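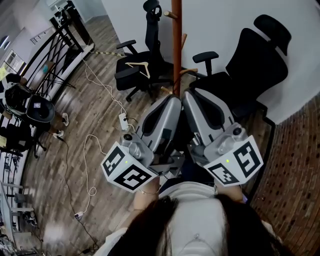
# Chopping the Brusitz Tapes: a sample-based EP and how listeners heard it

Project report, second year, Music Production and Sound Studies
Aisyah Ngau and Peter Procházka
Supervisor: Stuart Treloar

## 1. What we wanted to do

The town choir of Brusitz has a cupboard with reel tapes of its rehearsals. The conductor, Oldřich Zeman, let us copy them on condition that the choir hears the result before anybody else. From the copies we wanted to make a short instrumental record in the style of beat music that is built from very small pieces of voice. The style is well known for cutting a singer so finely that the words disappear and only the attack and the vowel stay.

Our question was simple to write and more difficult to answer: how short can a piece of voice be before a listener stops hearing a person in it?

We released the six tracks under the name Folar on the student label Flillico. This report describes the work on the tracks and the listening test which came after it. The tracks themselves are handed in separately.

## 2. Material

The tapes were copied with the machine in the department studio. Two of them had to be played slowly by hand past the places where the old splices had opened, and Peter repaired these splices with new tape. The sound on most reels is dull above the middle frequencies. We did not try to brighten it at this stage. Aisyah tried a strong equaliser on one reel and the hiss became louder than the altos.

From the copies we cut 2592 slices. Each slice got a name with the reel, the voice group and the vowel, for example "R3-alto-o". This naming took far too long, and for the last reels we used only the reel and a number. We regretted it later, when we were looking for one particular soprano "e" for the fourth track and had to listen through everything again.

Slices with speaking in them were kept in a separate folder. Mr Zeman asked us not to use talk between the singers, and we did not.

## 3. Making the tracks

All drums come from the same tapes as the voices: page turning, a chair, the lid of the piano, feet. We filtered and layered them until they worked as kick, snare and hat. The kick gave us most trouble. A piano lid has a good low knock, but it also has a long wooden tail, and when we shortened the tail the knock became weak. In the end we put a sine tone under it, tuned to the key of each track. This breaks our own rule that every sound must come from the tapes, and we say so in the notes to the record.

The tempo of the slowest track, "Jurčo", is 70 beats per minute. It was the first one we finished and it still sounds the least crowded. In this track a slice is normally as long as one eighth note, so the ear has time to recognise a singer. In the following tracks we made the slices shorter and played more of them.

We first placed the slices on a grid with the mouse. The result was correct and stiff. After the second meeting Mr Treloar advised us to play them from pads and to leave the timing mistakes where they fell, unless a mistake disturbed both of us. We recorded "Jurčo" again in this way, and then the others. Peter plays a little behind the beat and Aisyah a little before it, so we divided the work: he played the low voices and she played the high ones. You can hear this best in the fifth track, where the sopranos arrive before the snare nearly every time.

The mixing was done by Zdeňka Krajčí from the year above us. She asked us to take out the reverb from the voices completely and then to put back only what we missed. We missed less than we expected.

## 4. Listening test

We played short extracts to 11 listeners, all of them students from other departments. Each person came alone, used the same headphones and heard the extracts in a different order. After each extract we asked one question: what is making this sound? We wrote down the answer in the listener's own words.

With the long slices the answers were nearly always "a choir" or "people singing". With the middle length they became less sure, and words such as "organ" and "accordion" started to come. With the shortest slices most listeners named a synthesiser.

One thing surprised us. If the breath before the note was left in the slice, listeners said "singing" even for very short pieces. When we removed the breath from the same slice, the answer changed. We had not planned to test breath, so we have only a few extracts of this kind and can't claim much from them.

## 5. Problems

- The order of the extracts was different for everybody, but the first extract was always a long one. People who heard a choir at the beginning perhaps continued to expect it.
- We used finished music with drums. A cleaner test would use the slices alone.
- Some files were exported louder than others. We noticed it after the third listener, corrected it, and repeated these three sessions.
- We didn't ask the listeners how much electronic music they know. One of them makes beats himself and recognised the technique immediately.

## 6. The choir

We played the record in the rehearsal room on a Saturday. The singers liked "Jurčo" and the second track, and were polite about the rest. One of the basses recognised the squeak of his own chair in the hi-hat of track three – he asked for a copy of only that sound, and we sent it to him. Mr Zeman would like to have the tape copies on a disk for the choir, with the old names of the reels. Peter is preparing this now and it should be ready in June.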